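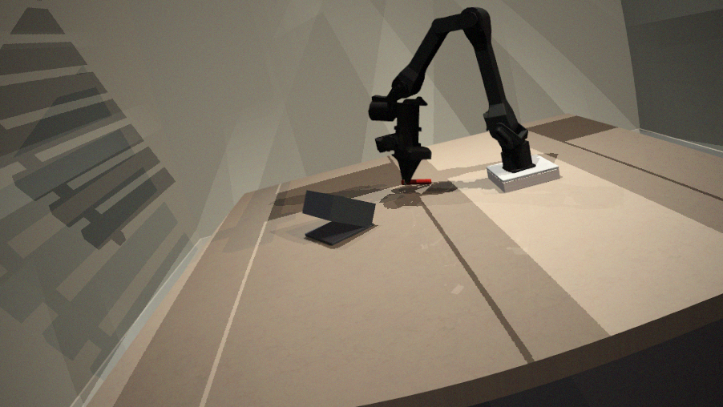

1/ Lemon pickle in a cold kitchen: a thread

Hammad Gondal
I promised Maham Virk that I would write down how I make achar in Lillstead, where there is no roof to put the jars on and the sun comes when it wants. I will do it in small pieces. Please be patient with me, I cook faster than I type.

2/
First, which pickle. I speak only of lemon pickle, the kind with salt, chilli and its own juice. Mango is another story and needs green mangoes, which I have seen in Lillstead for perhaps one week in the year, very expensive and already turning yellow inside.

3/
The lemons. At home we used small round ones with thin skin, closer to what is sold here as limes. The large lemons from the supermarket have a thick white part under the skin and this makes the pickle bitter for a long time. Press the lemon with your thumb before you buy. If it feels like a sponge, leave it.

4/
Many are sold with wax. I put them in a bowl, pour hot water from the kettle, count slowly to twenty or so, then rub them with a clean rough cloth. You will feel the skin change under your fingers. After that they must be dried very well. I leave them on a towel overnight, not touching each other.

5/
Water is the enemy. My mother would send us out of the kitchen if our hands were wet, and I thought she was being strict for no reason. Then in my first year in England I washed a jar, dried it "enough", and had a grey fur on top of my pickle before the month was over. All of it went in the bin.

6/
So: wash the jar, put it in a low oven until it is fully dry, let it cool in the oven with the door a little open. The lid too, if it is metal and has no rubber. Knife dry, board dry, spoon dry. I use a plastic board only for this. A wooden one holds water even when it looks dry.

7/
For one medium jar:
6 lemons with thin skin
200 g coarse salt
red chilli powder, two heaped spoons
turmeric, one small spoon
ajwain, one small spoon, rubbed between the palms
kalonji, a pinch
juice of more lemons, as needed

8/
I know the salt looks like too much. Everybody writes to me about the salt. It is what keeps the pickle, and you eat it with a plain thing like dal or rice, a piece the size of a fingernail. If your doctor has told you to avoid salt, then please make a raita and be happy with it.

9/
Cut each lemon in eight. Work over a plate so that you keep the juice. Take out the pips with the point of the knife, they are bitter also. Mix the pieces with salt and turmeric only, in a steel or glass bowl, never aluminium. Then into the jar, pressing down with the spoon.

10/
The juice should rise over the pieces by the next day. If it does not, squeeze more lemon on top until they are covered. A piece that sticks out will go brown and then it will go bad, and it will take its neighbours with it.

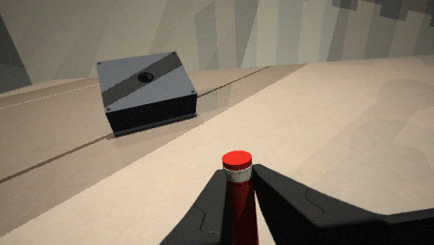
11/
Now the sun. The old instruction is to keep the jar on the roof all day and bring it in before evening, and shake it each time you pass. My aunt's jars had a piece of muslin tied on with string. The whole roof smelled of it, ours and the neighbour's.

12/
In my flat there is a south window in the bedroom with a deep sill. In June this is nearly as good as a roof. In October it is only a window. The pickle will still become soft, but slowly, and you should not try to hurry it by standing it on the radiator. I have done this. The top dried out and the bottom tasted cooked.

13/
What works for me in the dark months: I leave the jar for 2 weeks at the window with salt and turmeric only, turning it upside down and back every morning when I make tea. Then I look at the skins. When a piece bends easily and the white part has become see-through like wet paper, it is ready for the chilli.

14/
If it is not ready, give it more days. I cannot tell you how many. Lemons differ and so do windows. Noreen Talpur has a kitchen facing north in Stesmont and hers took until after the new year, and I must admit that it was better than mine.

15/
The spices. Warm the ajwain and kalonji in a dry pan until you can smell them, then stop at once and pour them on a cold plate. Chilli powder I do not warm, it burns and the whole building will cough. Mix everything with a dry spoon, fill the lemons and their juice back over it, close the jar.

16/
About chilli. Kashmiri chilli powder gives the colour and is gentle. The ordinary hot one gives the bite. I mix them half and half. The packets I buy are from Sethi, behind the bus station in Lillstead. He keeps the fresh ones at the back of the shelf, so put your arm in.

17/
Sugar? Some families put it, some will not speak to you if you do. In our house there was no sugar. But Faisal Farooqui brought me a jar of his with a little jaggery in it and I finished it in a very short time, so I am no longer a serious person on this subject.

18/
Oil? For this recipe, no. The juice and the salt are doing the work. There are good lemon pickles in oil but then you must keep everything under the oil, and in a cold cupboard some oils go cloudy and people write to me that the jar is spoiled when it is only cold.

19/
How to know if it is really spoiled: fur of any colour, a smell like old beer, or bubbles that keep coming with a lid that jumps when you open it. If you see any of these, do not scrape the top and eat the rest. Throw it and boil the jar. White grains at the bottom are usually salt.

20/
Label it. Write the month and what chilli you used. I have 2 jars now in my cupboard with no label, and one is very mild and one is not, and they look the same. My guests are finding out for me.

21/
Lids. Salt and lemon eat the metal ones from inside, you will see a brown ring. I buy the glass jars with a plastic screw lid from the Dasico stall at the market, the wide kind, so that a spoon can go in without touching the rim. A circle of baking paper under a metal lid also helps for some months.

22/
Some answers, as I see there are questions already.

Talha Jadoon asks if he can use limes. Yes, and they are nearer to what your grandmother had. Cut them in four. They give less juice so keep a few extra for squeezing.

23/
Can you use fine table salt? You can, but weigh it. A cup of fine salt is much heavier than a cup of coarse, and this is how my cousin made a jar which we could only use for cleaning the sink.

24/
Can you freeze the lemons first to make them soft? I have been told so by several people. The skin does soften faster, but when they thaw they are wet all over, and I have explained how I feel about water. If somebody has done it with success please write underneath how you dried them.

25/
Does it have to live in the fridge? After the chilli has gone in, mine stays on the window for one more week and then it goes into the fridge, where it keeps on changing slowly. The taste at three months is rounder. At one year it is nearly black and my father would have eaten it with everything, even with eggs.

26/
Maham, this is for you: you asked what to do with the juice when the pieces are finished. Put a spoon of it in chickpeas, or on cucumber, or start the next jar with it. I am starting mine this evening, the lemons are already on the towel.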